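El presupuesto de un robot no termina en el robot

En los últimos ejercicios, buena parte de los centros de formación y de los talleres de tamaño medio ha incorporado a su plan de inversiones una partida con el título de automatización. La partida suele estar bien dotada en su primera línea y casi vacía en las siguientes. Se compra el brazo, se firma el acta de recepción y se da por cumplido el objetivo anual. Sostengo en estas páginas que ese modo de presupuestar es erróneo y que el error se paga en los años posteriores, cuando ya no figura en ningún informe.

El caso del centro de Prakby resulta ilustrativo. La dirección aprobó en mayo la adquisición de dos puestos de manipulación destinados al tratamiento de prendas y artículos textiles. El expediente dedicaba once páginas a las características de los brazos y media página a todo lo demás: pinzas, almohadillas de recambio, mesas, iluminación, tiempo de personal. Osvaldo Lopes, responsable entonces de la contratación, dejó constancia por escrito de que aquella media página concentraría la mayoría de las incidencias. Su nota se archivó sin respuesta.

La objeción habitual es conocida. Los elementos menores, se afirma, pueden cubrirse con el gasto corriente, y no merece la pena inmovilizar crédito en piezas cuyo consumo se ignora. El argumento tiene una parte de razón: ningún gestor prudente llena un almacén a ciegas. Pero el gasto corriente tiene sus propios plazos, y una solicitud de 300 euros puede tardar en tramitarse lo mismo que una de cuantía muy superior. Durante ese intervalo, el equipo principal permanece parado y sigue amortizándose.

Conviene recordar, además, dónde se produce el trabajo. Un brazo puede durar muchos años con un mantenimiento razonable. Lo que toca el objeto es otra cosa: una superficie de goma o espuma, un soporte de plástico, unos tornillos. Son piezas modestas y sometidas a un uso continuo, y la calidad del agarre depende de ellas en mayor medida que de la ficha técnica del conjunto.

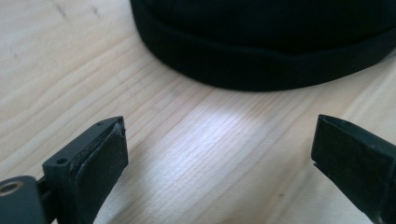

Los artículos blandos agravan el problema. Una caja rígida admite cierta imprecisión en el contacto, mientras que un gorro de punto cede, se pliega y cambia de forma en cada intento. De ahí que las previsiones elaboradas con piezas rígidas - las que suelen aparecer en las ofertas comerciales - sirvan de poco a quien va a trabajar con tejidos. El pliego debería exigir ensayos con el material real del comprador, sobre sus propias mesas y con su propia luz, y reservar una cantidad para hacerlos.

Tampoco se presupuesta bien el tiempo de las personas. En el taller de Eliscombe, Loukia Balaskas calculó las horas de preparación, ajuste y limpieza correspondientes al primer año de servicio y obtuvo un total de 2,861. La previsión inicial contemplaba 500. La diferencia salió de la plantilla existente, con el consiguiente retraso en otras tareas, y no se imputó nunca al proyecto. Sobre el papel, la inversión había resultado económica.

Iestyn Price, que dirige la planificación en Rangel, defiende una postura distinta de la mía. A su juicio, detallar en exceso el presupuesto lo vuelve rígido, y es preferible un fondo único para imprevistos. Respeto el criterio, pero la experiencia de los fondos genéricos es que son los primeros en recortarse. Una línea con nombre propio obliga al menos a explicar por qué se suprime.

Propongo, por tanto, una regla sencilla: que el 20 por ciento del importe de toda compra de esta naturaleza quede afectado, desde la aprobación, a elementos de contacto, ensayos y horas de puesta en marcha. La cifra es discutible y habrá instalaciones que necesiten más. Gleice Bittencourt ha aplicado un reparto semejante en Nalard y ha podido reponer piezas desgastadas sin abrir un expediente para cada una.

Queda pendiente la revisión de los contratos ya firmados. Muchos no distinguen entre avería y desgaste, y esa omisión traslada al comprador un coste que no había previsto. Las direcciones económicas harían bien en examinar esa cláusula antes de la próxima renovación y en solicitar al proveedor un precio cerrado para los recambios durante toda la vigencia del acuerdo.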